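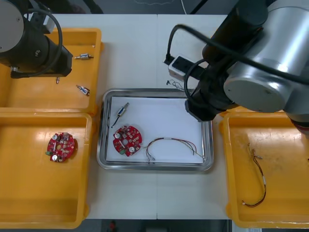 Figure 1. Work table with orange-yellow plastic trays and a stainless steel tray.

Recall Petitions in Furnley: Signature Validity and the Filing Rule
Student project report, Jan 25, 2025

1. Background
The Furnley town charter allows voters to petition for the recall of the mayor or any council member. The petition filed in December against the council president was rejected by the town clerk. Our project checked whether the rejection followed from the signatures or from the filing rule.

2. Data
The petition held 1,801 signatures on 100 sheets. We drew a sample of 40 sheets and compared each entry with the public voter list. Two sheets were hard to read and were scored by both coders.

3. Results
In the sample, 82 percent of entries matched a registered voter at the stated address. Most mismatches were old addresses, mainly from the Rattanakul Street precinct. Duplicate names were rare.

The clerk's letter cites only the missing circulator statement, required on every sheet under the charter. It does not mention signature counts.

4. Limits
The voter list was newer than the petition. Voters who moved in between are scored as mismatches.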